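Subject: Re: [Wosier-Health] spotting on the mini pill, month two
Date: 25 June 2023

Hi all,

Jumping in on this one, as I went through nearly the same thing and I remember how lonely that second month felt! I'm quoting the part I'm answering, snipped a bit.

> I switched from the combined pill to a progestin-only one in January
> and stopped after a few weeks because the bleeding drove me nuts.
> Now I'm trying again. I'm on pack 2 and I've been spotting on and
> off the whole time. It isn't heavy, just annoying. My sister says it
> means the pill isn't working. I'm also not sure what counts as
> "late." With my old one I was pretty relaxed about the time.
> Does it settle down, or is this just my life now?

First, your sister. Mine told me the same thing (do they all?) and my nurse practitioner set me straight. Spotting in the first few months is really common on progestin-only pills, and if you've been taking them on schedule it doesn't mean they've quit on you. What she did want to hear about was bleeding that got heavy, bad pain low down on one side, or anything that made me think I might be pregnant. If you have any of those, please call somebody today and don't wait for the list.

On "late," go and dig out the leaflet, because it depends which pill you have. With the older norethindrone kind, more than three hours past your usual time counts as missed, and the advice is to take it as soon as you remember, carry on as normal, and use a backup for the next 2 days. The drospirenone kind gives you a lot more wiggle room, and comes with some inactive pills in the pack, so the rules are different. Your pharmacist can tell you which one you've got in ten seconds flat. Mine did it over the phone while ringing up another customer.

Also check anything else you take. Some seizure medicines and St. John's wort can get in the way, and I had no idea about the second one. I'd been drinking it as a tea!

For me the spotting hung around for 6 months, getting lighter, and then one day I noticed I hadn't needed a liner in ages. I know some people here never got there and switched to something else, and that's fine too. What helped me most was writing it down. I used the Flivo app for a while, then went back to a paper calendar on the fridge with a dot for every spotting day. It's much easier to talk to a doctor with that in your hand than to say "um, a lot?"

My alarm goes off at 9 at night, when I'm usually on the couch. I keep the pack next to my tea so I can't miss it. 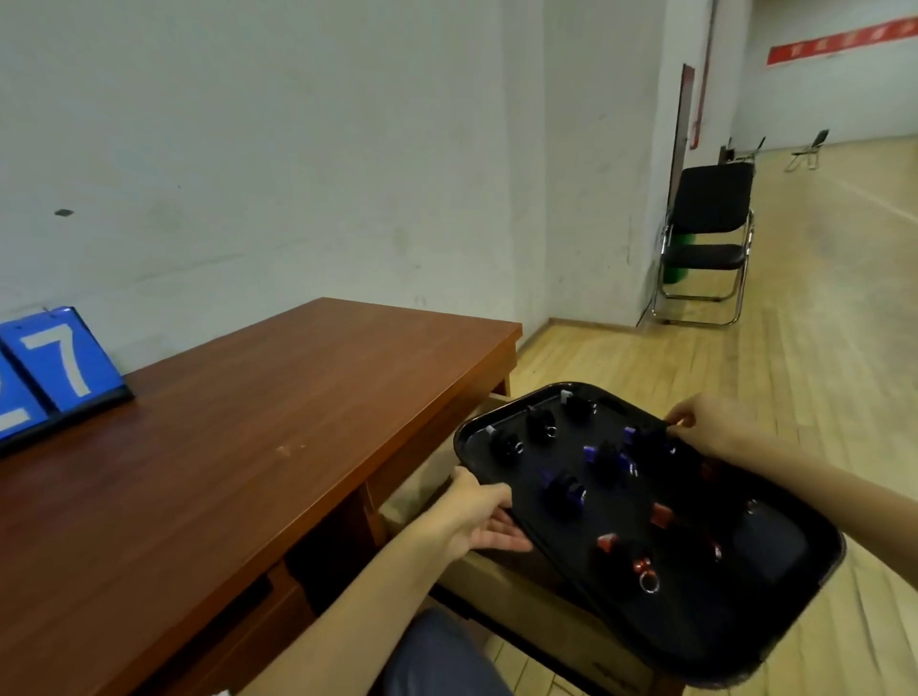 Knobs on the tray: black, purple and red

Anyway, give it another pack or so if you can stand it, and if you can't, ask about other options. You don't have to tough it out to prove anything. And tell us how it goes, will you? I check the list most evenings.

Hugs from Venter,
a fellow spotter (retired)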